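OPEN DAY AT KINDEMDEN, SEPTEMBER

We arrived at Kindemden after 30 minutes on the bus. Silvia Baláž welcomed our group of 13 and showed us the tasting corner first, where I tried a very good plum jam.

Then came the packing room, my favourite part. Svetozár Kováčik spoke about cartons and why he prefers brown eggs - the colour sells better in his neighbourhood. 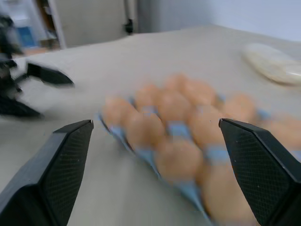
Brown eggs in the light blue carton

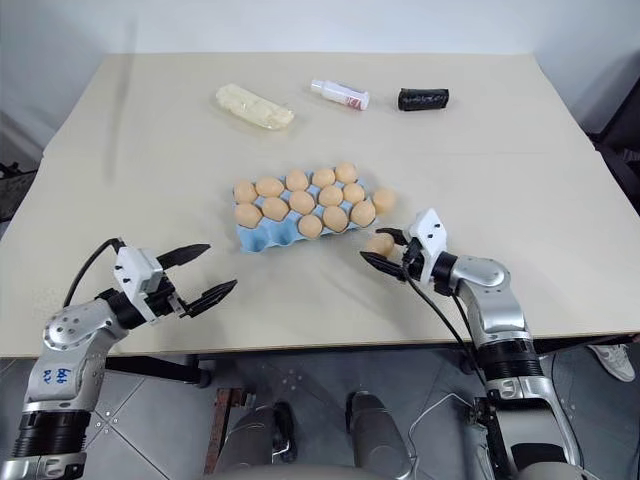 GETTING THERE

Take bus 164 to the last stop. Parking is free.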